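Hard water spots on flatware
Posted in Kitchen & Cleaning

We moved to Clarham in August and now everything comes out of the dishwasher with white spots, knives worst of all. The test strip says roughly 20 grains. Is a softener the only fix?

Fulvio Monti
Twenty is high. Fill the rinse aid and set the machine's hardness dial to match — ours shipped on the lowest setting. Once a month run it empty with a cup of white vinegar on the top rack. A softener helps, but try the cheap things first.

mendberg9
vinegar. same problem here for years

porel_1219
Open the door as soon as the cycle ends and dry the flatware with a towel. Vinegar on a cloth takes off the old spots.
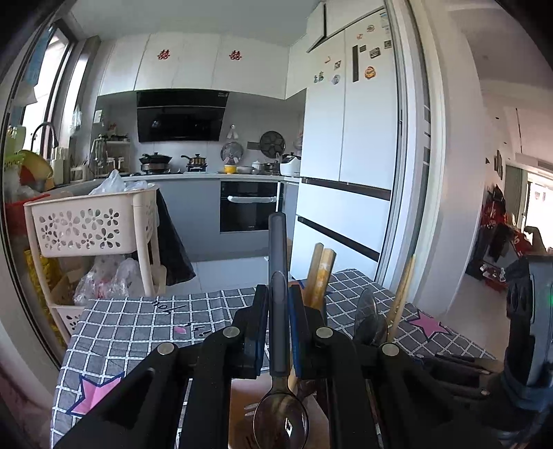
Rinse it off afterward, and don't leave knives soaking overnight.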